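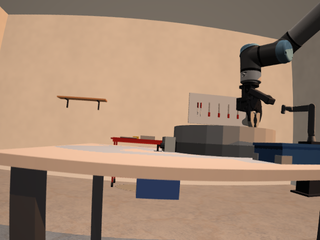 One reader asked whether a workbench top can be leveled after the legs are bolted down, or whether the whole thing has to come apart first. It can stay together. The steps below apply to any four-leg bench with threaded feet, including the Altico and Merno frames.

Tools: a 40-inch straightedge, a spirit level, an open-end wrench, a set of feeler gauges.

1. Clear the top. Back off all four locknuts one full turn.

2. Find the high corner. Lay the level along the front edge, then along each side. Leave the high foot alone and raise the others to meet it.

3. Raise the low feet a quarter turn at a time. Check both diagonals after each round.

4. Press down on each corner. If the bench rocks, lower the foot that lifts until it carries weight.

5. Tighten the locknuts while holding the foot still with a second wrench. Recheck the level.
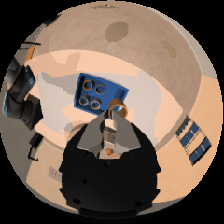
Slide the straightedge across the top and try a feeler gauge under it every 4 inches. Gaps near the middle mean the top itself is bowed, and the feet will not correct that. Do not judge flatness from a picture taken with a strongly curved view like this one, where straight edges can look bent. Shim between the frame and the top instead, starting at the crossmember closest to the gap.

Recheck in May or whenever the heating goes off. Replacement feet for the Pakthorpe frame are listed under part 3653.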